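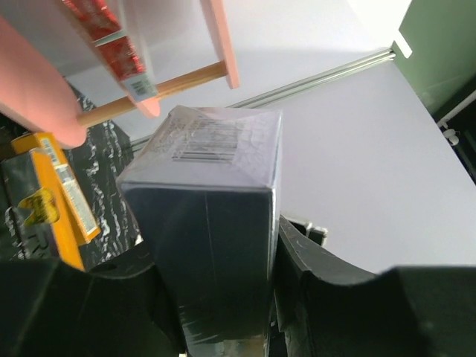 *Navy box by the pink shelf, still in its cellophane, barcode on top.*

**Rerell display shelves and toothpaste stock**
November 18, 2018
For Maxence Marchal

Hi Maxence,

You asked for something longer than my usual three lines, so get yourself a coffee! We're in decent shape. The shelf design is settled, the sorting is well past halfway, and I've only gone over on one thing (boring, see the money part further down).

Sorting first. Guillot sent over 1,527 boxes in the end, all mixed together, toothpaste on top of perfume-sized things on top of who knows what. When I wrote to you in June I thought they'd come packed by color, and I planned the whole month around that, silly me. We now have 352 left to go through. The rest have been checked, written down and put in one of two piles: closed boxes that can go on a display, and open ones that can't be shown from the front.

The open pile is bigger than I'd like, and the pink toothpaste is a big part of it. Those cartons are long and thin, and the end flaps pop up when you so much as look at them.
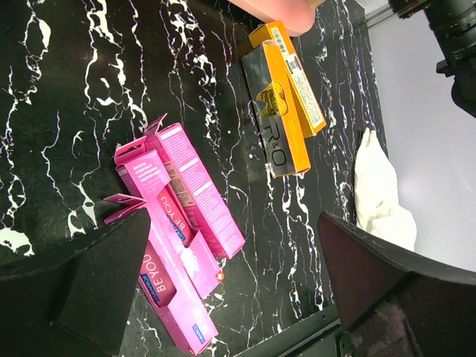 I've been going back and forth on what to do with those. A torn front panel is no good on a shelf, clearly, but the tube inside is the same loud pink and looks great standing up by itself. So my proposal is that we keep the closed cartons for the middle tier and use loose tubes down on the bottom one, where people look for something to pick up anyway. Ornis liked the idea when I ran it past them on the phone, though they'd like it in writing and I still owe them that.

Orange next to pink is another story. I love it! Two people at Ornis very much don't. They think it's too much color for a small shop and they'd sooner see the oranges on a separate shelf. I've said we'll try it both ways in the first store and let them pick. 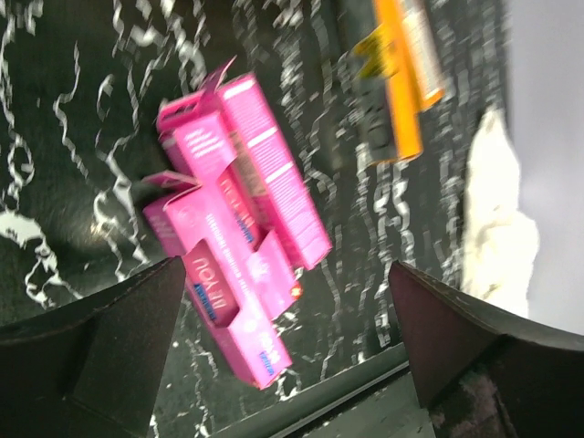

For the flaps, I tried a dot of clear glue on a few spare cartons and it held, but it leaves a shiny patch. Double-sided tape is slower and looks much cleaner. I'd like to go with tape, and it adds a couple of days to the schedule. If you hate that, tell me soon, before I order the big rolls.

Now the shelf itself. We stayed with the pink oval, three tiers, light wood posts. You'd asked whether we could drop the top panel to save a bit, and I did think about it, but the whole thing looks unfinished without it. I'd leave the top clear of stock too, at least at first. Reds and silvers side by side on the middle tier work better than I expected. The big white "3D" on the red boxes can be read from right across the room.

One thing to fix is leaning. Boxes at the end of a row tip a little if they aren't packed in snugly, and with five on a tier there's still room for them to wander. I want to test a low lip along the edge. Zurex cut our posts and they say they can do a strip in the same wood, so I've asked for a price.
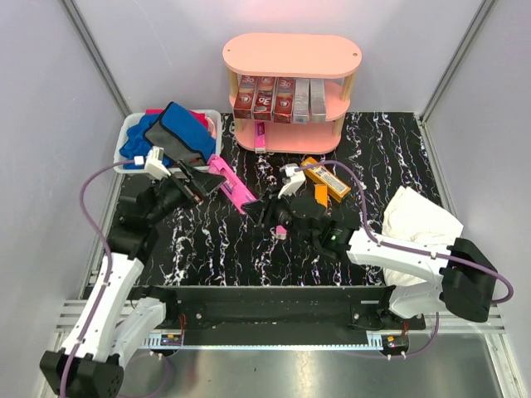

Cloths and pouches are next on my list after the toothpaste. They live in the white basket for now, all in a heap, and I haven't decided if they belong in this display at all. A folded blue cloth on the bottom tier might be nice. It might also just look like somebody forgot it there.

Money: we've spent up to 729 on materials depending on whether Guillot takes back the spare posts, and paint is where I went over. The first pink dried too brown and I had to buy again. Everything else is inside what we agreed.

Still to come before my next report:

- finish the last of the mixed boxes
- tape the flaps (if you say yes)
- get the lip price from Zurex
- send Ornis the tube idea in writing
- six finished shelves, ready to go out

I need your answer on the tape and on the separate orange shelf. The rest can wait till we talk.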